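Pemthorpe – cocina bimanual, subconjunto "verter en sartén"

Resumen
Demostraciones teleoperadas con dos brazos: uno sujeta la sartén y el otro vuelca en ella el contenido de un cuenco. Se usan para entrenar políticas por imitación.

Contenido
Se grabaron 3000 episodios y se publican 2664. El resto se descartó en la revisión manual – sobre todo por fallos de sincronización entre cámaras.

Vistas
Cada episodio incluye una cámara fija y las cámaras de muñeca. 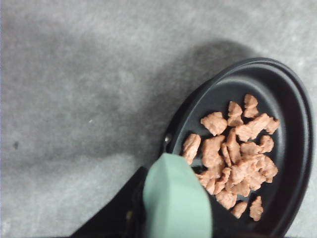

Muñeca, con la sartén y su mango verde menta; fija, durante el vertido. 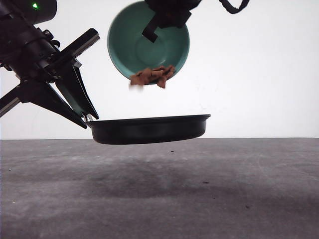

Las vistas comparten reloj, pero no siempre frecuencia. Conviene remuestrear con el script de Fiso antes de entrenar. Los tiempos de cada fotograma están en el índice del episodio.

Anotaciones
Una instrucción en español y una marca de éxito. La marca la pone el operador al terminar y solo se corrige si dos revisores coinciden.

Limitaciones
Un único puesto de trabajo. No hay datos de fuerza.

Contacto
Ljubica Kadrić, laboratorio Stosusov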